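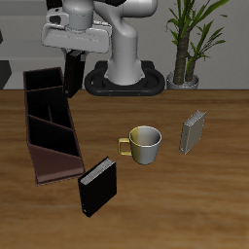

Teleop demos for book shelving: how sloppy is too sloppy?

Forum: Manipulation and Teaching > Simulation

slowhands_ok
Joined in August, mostly lurking

I've been collecting demos for a book-to-shelf task in sim and I'd like a sanity check before I spend another week of evenings on it. Setup is one arm, a few books standing on a table, and a shelf lying on its back with the compartments facing up. There's a mug and a plant too. The instruction is "put the books in the shelf," so the mug is just there to be knocked over by me personally.

I drive the arm with a 6-DoF puck and use the keyboard for the gripper. So far I have 122 episodes I'd call successes. I trained on those and the policy does something I can only describe as dithering. It picks the book up fine, carries it over to the shelf, and then hangs there above the compartments making tiny corrections until the episode times out. Sometimes it drifts back toward the mug as if it had left something there.

My own demos have a pause in roughly that spot, where I stop to line the book up with the slot. The partitions are slanted, so the book has to go in at an angle, and on a flat monitor I can't judge depth to save my life. Do I cut the pauses out, or re-record everything?

gantry_goat

You taught it to hesitate and it learned to hesitate. I'd call that a very successful imitation.

Cut the pauses. Drop any frame where the commanded motion is under some threshold and the gripper state isn't changing. It's a ten-line script and it will fix most of this.

pucklehead

Careful with that. If you drop every still frame you also drop the ones right before the gripper closes, and then you have a policy that closes on the way down. Ask me how I spent July.

Keep a window on both sides of any gripper change. Filter the rest.

slowhands_ok

OK, how did you spend July?

pucklehead

Watching an arm pinch the top corner of a mug, over and over, with great confidence.

northbound_rig

I'm going to disagree with both of you. Filtering treats the symptom. The reason for the pause is that the operator can't see the slot. If the policy gets the same camera view the operator had, then the policy can't see the slot either, and no amount of trimming will put depth information in there.

Add a wrist camera, or move the fixed one so it looks down into the compartments. Then use that same view while you drive. If you can place the book without stopping to squint, the policy has a chance.

gantry_goat

He's in sim. The policy can have as many cameras as it likes. It's the operator who has one pair of eyes and a monitor.

northbound_rig

Which is a different problem and a worse one. If the operator drives from a view the policy never gets, the demos depend on things the policy can't know. Same view for both or you're kidding yourself.

slowhands_ok

For the record, I drive from the front view and the policy gets the front view only. So we're equally blind, which I suppose is fair.

I tried the Jultelex viewer plugin for a second window but it eats half my frame rate, and then the puck feels like it's on a rubber band.

tabletop_tyrant

Nobody has asked about the grasp yet. Where on the book are you grabbing?

slowhands_ok

Wherever the gripper happens to be when I lose patience. Usually near the top, from above, fingers on the two covers.

tabletop_tyrant

That "usually" worries me. If you grab near the middle in one demo and by a corner in the next, the book hangs differently each time and the insertion angle changes with it. From the front view, with a dark book against dark compartments, the policy has very little to go on. It sees a black thing going into a black hole.

Pick one grasp and stick to it. Top edge, centered, fingers flat on the covers. If you miss, let go and redo the grasp in the same episode. Don't carry on with a bad one.

pucklehead

+1 to leaving the regrasp in. Recovery demos are worth more than clean ones. I went from never recovering to recovering fairly often by adding 11 episodes where I deliberately fumbled the pick and then fixed it.

gantry_goat

Fumbling on purpose is harder than it sounds. My deliberate mistakes all look the same. My accidental ones have range.

And I'd be stingy with them. Add too many and the policy starts fumbling on purpose too, out of respect.

copperkettle

Different suggestion: stop driving for the whole episode. Drive only the parts that need a human.

I do a similar task on Rorudon, which lets you set keyframes by hand: above book, at book, lifted, above slot, in slot. You pose the arm at each one, the planner fills in the motion between them, and you take over live for the last little bit of the insertion. There's no dithering in the transit because you were never in the transit.

northbound_rig

And then every trajectory has the same tidy shape, and the policy falls apart the moment it's an inch off the path.

copperkettle

Which is why you jitter the start pose and nudge the keyframes a bit. I'm not claiming it's magic. I'm saying my shoulder no longer hurts.

tabletop_tyrant

The shoulder argument is stronger than people admit. My demos after the first hour are visibly worse. I now stop when the session timer says 40 minutes, whatever the count is.

slowhands_ok

I did most of mine between 11 at night and whenever. That may explain the drifting back toward the mug. I think I was also drifting back toward the mug.

Has anyone tried kinesthetic teaching on a real arm for this and then replayed it in sim? The lab down the hall has a Varkano leader arm they hardly use, and moving a handle sounds a lot nicer than wiggling a puck.

pucklehead

A leader arm, yes. Pushing the actual robot around by hand, no, not for books. With a leader arm you get wrist rotation more or less for free, and tilting a book into a slanted slot is all wrist rotation. On a puck you end up doing the move first and the tilt second, and that shows in the data as a little staircase.

gantry_goat

Seconding the leader arm, with a warning: in sim you won't feel the book touch the partition. You'll keep pushing, the physics will keep objecting, and eventually the book leaves the room at some speed. Cap the gripper force, and throw away any demo where the contact force spikes, even if the book lands in the shelf afterward.

slowhands_ok

I had one of those. It bounced off the mug, tipped over and slid into the correct compartment. The success checker was thrilled.

tabletop_tyrant

Please tell me it isn't in the training set.

slowhands_ok

It was in the training set.

northbound_rig

Does your checker only look at the final pose?

slowhands_ok

Final pose only: book inside the shelf volume, gripper open. I copied it from the Gallagher starter tasks and never touched it.

northbound_rig

Then go through your successes by eye before you record anything new. Play them back at 2x and be rude about it. I'd rather train on half as many that I'd be willing to show someone.

copperkettle

I'd keep more than that. I have 381 on my task and plenty are ugly. Ugly is fine as long as the grasp is consistent and the thing keeps moving. I've seen people polish a small set until it was beautiful and the policy still couldn't handle a book rotated a little toward the wall.

northbound_rig

We're going to go on disagreeing about this, I think.

copperkettle

We did last time.

slowhands_ok

OK, plan, in order. Watch all of them at double speed and pull the ones with bounces or corner grasps. Fix the checker so it wants the gripper to release above the shelf. Trim the still frames but leave a window around the gripper changes (thank you, July). Then retrain before recording anything else, so I know which part helped. Second camera after that, for me and for the policy both.

Will report back.

slowhands_ok

Reporting back. Lost about a third of the demos in review, mostly corner grasps, plus one where I had apparently gone to answer the door. Retrained on what was left with the stills trimmed. It no longer hovers. It goes straight to the shelf and commits, and it's off by a compartment maybe half the time -- a more decisive kind of wrong.

tabletop_tyrant

Progress. Does it miss toward the back or toward the front?

slowhands_ok

Toward the back, where the compartments are darkest. The front one has a lighter inside panel and it hits that one pretty well.

northbound_rig

Second camera.

gantry_goat

Or a lamp.

slowhands_ok

Trying the lamp first, it's one line in the config. The leader arm is booked for tomorrow at 3 pm if the lamp does nothing.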